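Clear glass on a dark cloth: how varied should my demonstrations be?

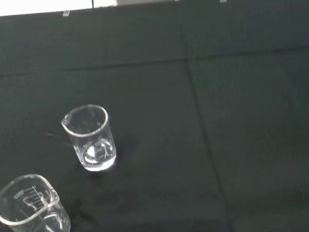
Posted by Wubit Tefera, 2026-09-18

I'm recording examples for a policy that should pick up one beaker and pour it into the other. I steer the arm by hand, the wrist camera records, and my back files a complaint. So far I have 90 episodes. The policy trained on them reaches confidently for a patch of cloth just beside the glass and closes on nothing, with great tenderness.

I started on a white bench and could hardly find the beakers myself in the playback, hence the dark cloth. I've kept a little water in the glass throughout. Do I need more episodes, or different ones? Somebody at Saithong told me 1000 is the minimum for anything see-through, but he also sells storage.

Posted by Định Hầu

Different ones. I'd bet your 90 are really the same episode with small tremors.

We did a similar job at Wulham in July and the mistake was mine: I put the glass back in the same place every time because it was tidy. The model learned the place. It also learned the creases in the cloth, which were far easier to see than the glass. Yours has two good long folds in it, so I'd expect the same. Iron it, or shake it out and relay it every few episodes so the folds move. I do the second, being against ironing in general.

Then vary the spout direction. In your picture both point more or less left. If that's how they always stand, the arm will have no idea what to do when one faces right. Move the lamp too, as most of what the camera gets from glass is highlights, and change the water level between takes.

I'd record 6 short sets with a different layout for each, train, and look at where it fails before recording any more. Keep a few layouts out of training altogether or you'll be grading it on its homework.

Posted by Jurkent

just use plastic cups

Posted by Wubit Tefera

Checked. Spouts to the left in all but 7 episodes, and I think those were accidents. Off to shake out a tablecloth. The plastic cups have been noted.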